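Fiction > Short Stories > Work and Machines

Trial Period

The Fahy came to Plolville in November, in two crates, on a thirty-day trial, and I was the one who signed for it. I had run the breakfast room at the Gindby Guest House for most of my adult life by then, and I'll admit I had already decided to send it back.

The brochure said the trial cost 200 dollars, refundable, and that the machine would practice on play food until it was ready for the real thing. So I set up the back table the way the booklet showed, plates and toast and eggs, and pulled up a chair with my coffee. 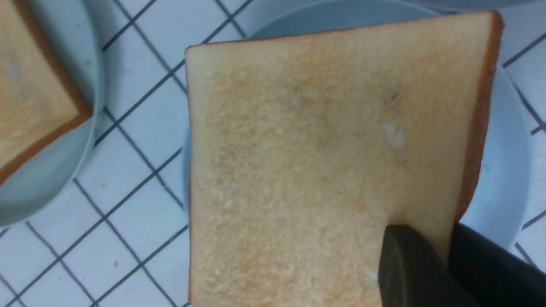
My mother taught me toast when I was six. She stood me on a step stool and told me to lift each piece as if it were asleep, and I have lifted it that way ever since, even on mornings when the bus from Lekgate let out a whole choir at our door and every one of them wanted marmalade. I had never thought of it as something a person could write down in a booklet (page 158, as it happens, under "Soft Goods").

I told the machine about the choir. It was early, the boiler was grumbling, and I have always talked while I work - to the kettle, to the radio, to guests who only came down for the newspaper. It seemed rude to leave the Fahy out.
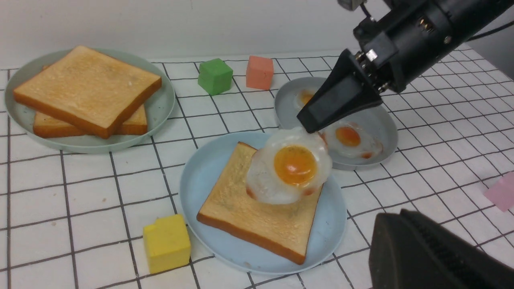

The Second Week

By then I had stopped bringing the newspaper in with me. I brought the review form instead, the long one the company wanted back before they'd return a cent, and I was stuck on the question that asked how the product had changed my mornings.
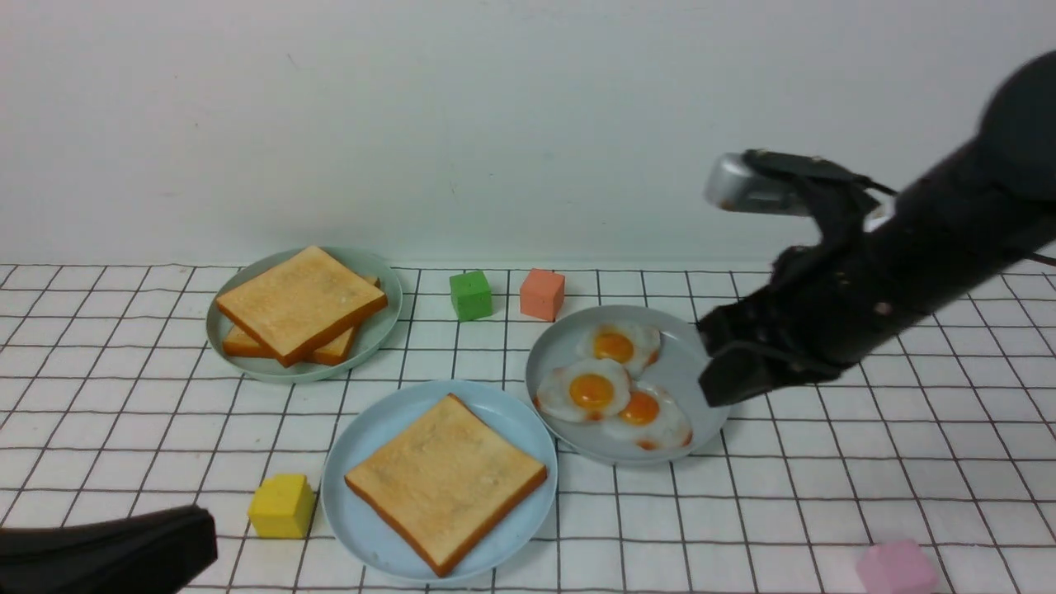
My mornings had always belonged to other people, and I liked them that way, but they were getting heavy. My knees were bad and my hands were worse. I wrote that down, crossed it out, and looked over at the table for help. Three eggs on one plate, a single piece of toast on another, and that black arm leaning in beside them the way I used to lean in beside the big table by the window. I wrote, "It keeps me company," and then worried all through lunch that this wasn't the sort of thing they were asking.

The woman on the company's phone line was very kind about it. She said I could put down whatever I liked, and that buying the machine outright would be 300 a month, less 100 if I kept the stand. I said I'd think it over. Then I went back and cleared away the lunch things, and put the practice table straight for another go.
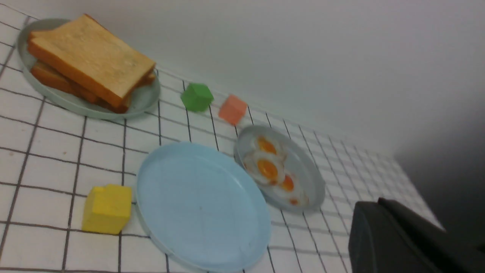
I started in on the story of the winter the pipes froze, which is a long one and has a goat in it. I got as far as the plumber's truck before the bell rang at the front desk, and I said, "Hold on, I'll be right back," and went out to see who it was.

More in Short Stories
The Ferry Clerk's Umbrella
Two Rooms over the Bakery
What the Piano Tuner Left
A Quiet Year in Lekgate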